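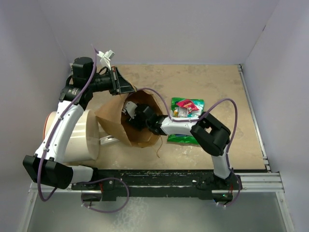 Hi all, I finally sat down with the draft of the local history booklet, and I think Pramila has a point about the Dastach chapter. We name the founder's brother four times and his wife once, in a footnote, although she signed half the letters we have from the mill office. Anyway, I went through the whole bundle. Of the 356 letters in the Citau box, plenty are in her hand, including the ones about the 1,953 crowns owed for the second loom, and she is clearly the one doing the bargaining!

So my vote is to give her own section, under her own name, and to cut the long bit about the brother's hunting trips (sorry Boris, I know you like it). Janka, could you check whether the parish book gives her maiden name? I have seen Lukáč in one place, but the ink is bad and I wouldn't want to print it on my say-so.

On Jan 13, 2018, Boris Halás wrote:

> Pramila says the chapter reads as if the men ran the
> place alone. I don't quite see it. The wife is mentioned,
> and the deed only has his name on it. We have five pages
> for this chapter and the printer wants everything by March.
> If we start adding people we will have to drop the map,
> and my cousin Peter spent weeks on that map.

About the deed – of course it only has his name, that's how they filled them out. I'd go by the letters. And the map can stay, it just needs to be smaller (Peter, please don't be mad). Atdale did theirs at half a page and I could read every street on it.

One more thing, the cover price. Zdislava thought we should print 1,000 copies and keep it cheap, and I'm fine with that as long as we don't end up storing boxes in my hallway again. I still have the songbooks.

I can retype the chapter if someone sends me the latest file – mine still has the old title.

Pramila, did you keep your notes on the loom letters?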